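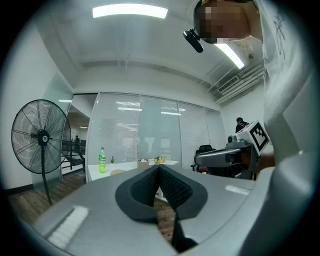
Hand-held grippers in use in the Plullville office, with a fan standing by.

The woman who does the buying for Treda's Plullville office did not set out to know anything about robots. She was hired to handle leases, chairs and the phone contract. Then somebody forwarded her a quote for hand-held grippers with the message "thoughts?" and she made the mistake of having some.

"My first thought was that it looked like a very expensive way to pick up a sandwich," she says. "My second thought was that the quote had no shipping on it. The second one turned out to be more useful."

We talked on 16/04/2019 in a meeting room that had been booked by someone else, which gave the conversation a certain pace. She had brought a binder. She is fond of the binder.

The plan, when it reached her, was simple enough. Treda wants robot arms that can do small household jobs, and before the arms there are the grippers, which people carry around and use by hand so that there is something to train on. The engineers wanted to buy both at once. She wanted to know why.

"They told me the arms had a long lead time. Fine. I asked how long. They said long. So I called Ngata, who sell them, and it was 48 working days. You can plan around 48 working days. You can't plan around long."

The arms were pushed to the next budget year. The grippers stayed in, along with the head-mounted cameras, the marker cubes and a line called "misc. mounting" that she refused to sign until it was broken out. It came back as 129 separate parts, most of them screws.

"I read all of them," she says. "I'd asked, so I had to."

Was there anything in there that shouldn't have been?

"A coffee grinder. They said it was a test object. I said test objects have their own line."

Her general view is that people budget for the exciting part and then act wounded when the rest shows up. The gripper body is the exciting part. The finger pads are the rest. Pads wear, and at the rate this office goes through them she has stopped treating them as equipment at all. They now sit in the budget next to printer toner, to the visible pain of the engineering side.

"It's the same thing! You buy the printer once and you buy the toner until you die. I showed them the toner spending for comparison. It didn't cheer anyone up."

She got two suppliers to quote on pads. Ukstead came in at $1,559 for the year, delivered, with the option to send back any unopened boxes. The other was cheaper until you reached page four, where there was a setup fee, and page five, where there was another one. She keeps page five in the binder and will show it to visitors.

The part she would do differently is the room. The first version of the plan had no money for one, on the theory that the office already had a room. It did, and it also had desks in it, and people at the desks, and an opinion from each of them. In March she added a line for tables, power strips and somewhere to put things down.

"If you have two people walking around holding grippers, they need floor. Floor isn't free. I had to explain that to a man with a doctorate."

She also pays for hours, and the hours are where she thinks most small companies get it wrong. A pair of grippers on a shelf costs what it cost. A pair in someone's hands costs that person's time, plus the time of whoever is checking the recordings, plus storage for the files. Her first estimate for storage lasted 92 days.

"I had it lasting the year. I still think that was a reasonable guess from somebody who'd been told the files were 'not that big.'"

So has any of it been worth the money? She turns a few pages before answering — it may have been for effect.

"Ask me when the arms get here. Right now I own a lot of grippers and I know where every one of them is. For a purchasing department that's a good year."

The engineers, she adds, have started sending her quotes with the shipping already filled in. Last week one arrived with the tax worked out as well. It was wrong, but she kept a copy.

There was a knock at the door from the people who had booked the room. On the way out she mentioned that next year's request was already on her desk, and that it included a line for "misc. kitchen." She has sent it back.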